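Weigh it or scoop it?

Every fall the Stolico kitchen newsletter gets the same question about dried beans, and every fall somebody tells us a scale will change our lives. I have my doubts. My grandmother made black bean soup for a full table with a chipped coffee cup as her only measure, and I don't remember anyone sending a bowl back.

Still, the Palacios recipe card that went out in September asks for 170 grams of dried black beans, and a few of you wrote in to say your soup came out thin. So I gave in and tried it by weight. My usual scoop, leveled off with a knife, came to 142 grams. I did it again, heaped this time, and got 28 grams more. That lands right on the card, which annoyed me a little. So the heaped scoop is the one they want, and they could have just said so.
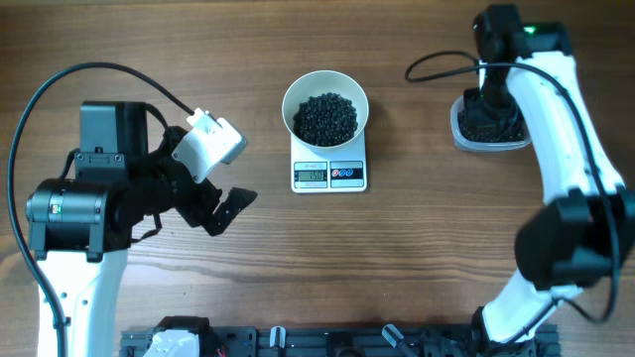 Gokik wrote back that the scoop is fine until you change brands, and that small beans pack tighter than big ones, so a cup from one bag can weigh more than a cup from the next. Fair enough. I'd answer that soup doesn't care very much, and that you can always add water or leave the lid off for a while.

Where I will give the scale some credit is with the bowl. Put the empty bowl on first, press the zero button, then pour. If you forget that step (I did, twice) you're weighing crockery along with your dinner. A light bowl with a wide rim is easier to pour into, and small black beans roll a long way once they hit the floor.

What I don't buy is the talk about accuracy down to the gram. Beans get sorted and rinsed, a few wrinkled ones go in the trash, and then the whole lot sits in water overnight. Whatever number you started with is long gone by morning.

The Flondia shop has kitchen scales on the shelf by the register if you want one. Mine is staying in the drawer with the cookie cutters until baking season, and the scoop goes back in the bean jar.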